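moving house, day 2. Drodasley to Ifans, 22 miles, van booked for 8 and it came at nearly ten

kettle is in one of the boxes. no idea which. labelled everything "misc" like an idiot
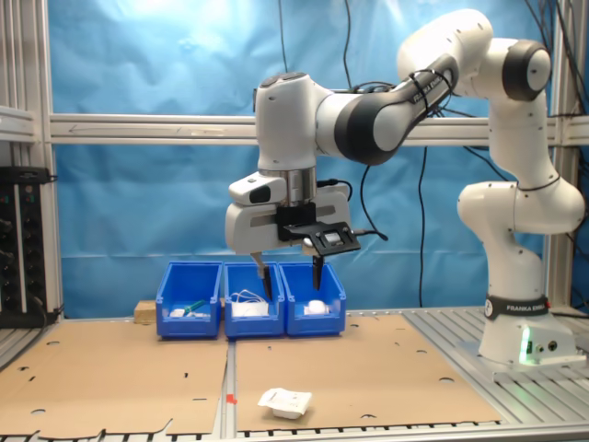

Venla Koskela: always pack the kettle LAST and carry it on your lap, learnt that the hard way

too late Venla. drinking squash out of a measuring jug

deposit on the old flat was 474 quid and they want to keep half for "marks". what marks

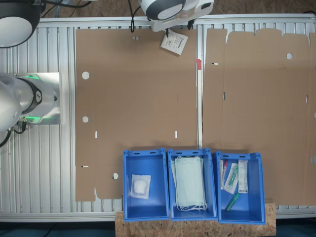
anyway have emialed the agent, polite but firm - will report back

Joonas lending me his kettle til tommorow. hero 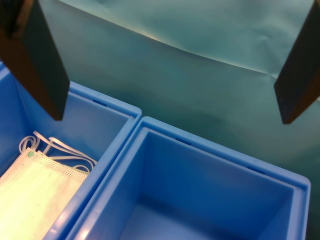
two blue bins, open

right, bed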